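Thanks for stopping by! These are the things people ask most often about the Bemgate Letter, our email newsletter for owners of small businesses. If yours isn't covered, just hit reply on any issue – we read them all (slowly, but we do).

## How often does it come out?

Every second week, at 6 am, so it's waiting for you with your first cup of tea. We take a break in August and come back feeling much more cheerful.

## Do I have to pay?

No, the letter is free and we'd like to keep it that way. Nandemar and Plidberg each sponsor a few issues a year, and those issues are clearly labelled at the top.

## Is it too late to start from the beginning?

Not at all! New subscribers get our welcome series, seven short emails on pricing, invoicing, finding your first customers and that sort of thing, and after that you join everybody else.
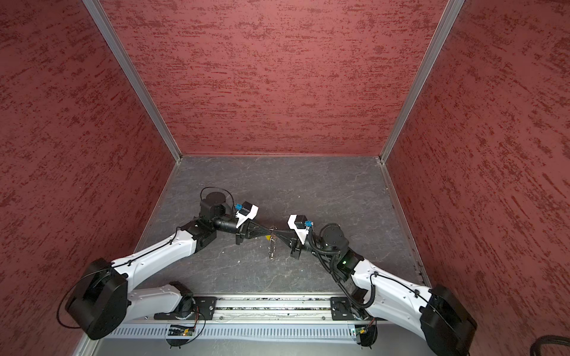
One reader wrote to us that seven emails felt like a lot in the first fortnight, and asked whether they could be spread out a bit. They can, and we were glad to be asked. Choose "slow welcome" in your preferences and you'll get one a week instead.

## Can I share an issue with my team?

Please do. Forward it, print it, pin it up in the lunch room. If you'd like to republish a whole piece on your own site, drop us a line first so we can organise a proper credit.

## Where do the back issues live?

In the archive, which has more than 18 months of letters, sorted by topic. The older ones from our Montecinos days are still being moved across.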